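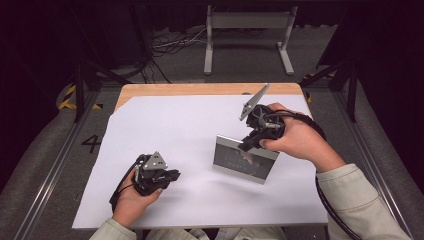 Dusley Figure Club - Members' Board - Scale Figures and Imports

Topic: Prorberg re-release, is the new base worth it?

brutow_fan
Mine cleared customs on Friday. It's the Prorberg re-release of the winter coat figure, the one Hidayat sculpted. I paid 102 dollars with shipping. The paint on the coat is better than the first run, with a darker lining and cleaner buttons. The face looks the same to me. The big change is the base. The old one was a clear disc with one peg, and the new one is a solid gray block with two. Has anyone had both out of the box long enough to say if the lean is fixed?

Isabelle Li
I have both. My first run started leaning in its second summer and now touches the back of the shelf. The new one has been up for 5 weeks, so I can't tell you much yet. The second peg goes into the left heel and it's tight. Warm the foot with a hair dryer before you push it on.

shelfspace
I wouldn't put a hair dryer anywhere near that paint. Use warm water, foot only, then dry it well. I lost the gloss on a Brutow boot doing it the other way.

Isabelle Li
Low setting, ten seconds. I've done it on maybe a dozen figures with no damage. Water gets into the peg hole and sits there.
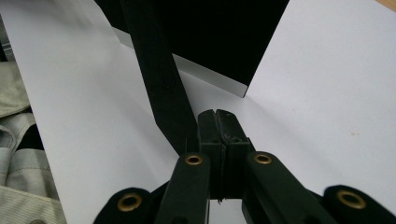
mondaymail
Water is fine if you stand the figure on a towel overnight. The lean on the first run was never about the base anyway. The ankle is too thin for the weight of the coat, and a second peg only moves the bend up to the knee. I'd keep the old one and prop it.

brutow_fan
Prop it with what? I tried a clear rod behind the coat and you could see it from the front.

mondaymail
Short rod, under the hem, cut to length. You only see it if you look from below.

shelfspace
I don't agree about the ankle. Hidayat's other coat figure has the same legs and mine has stood straight for years. It's on a lower shelf away from the window, though, so heat may be most of it.

Isabelle Li
Both of mine are on the same shelf, so I'll measure them at the end of the summer and post it here.

brutow_fan
Good, please do. One more thing for anyone ordering: the box is larger this time and the shipping went up a bracket. The shop only told me after I had paid the deposit.

shelfspace
Same here. They did refund the difference when I wrote and asked.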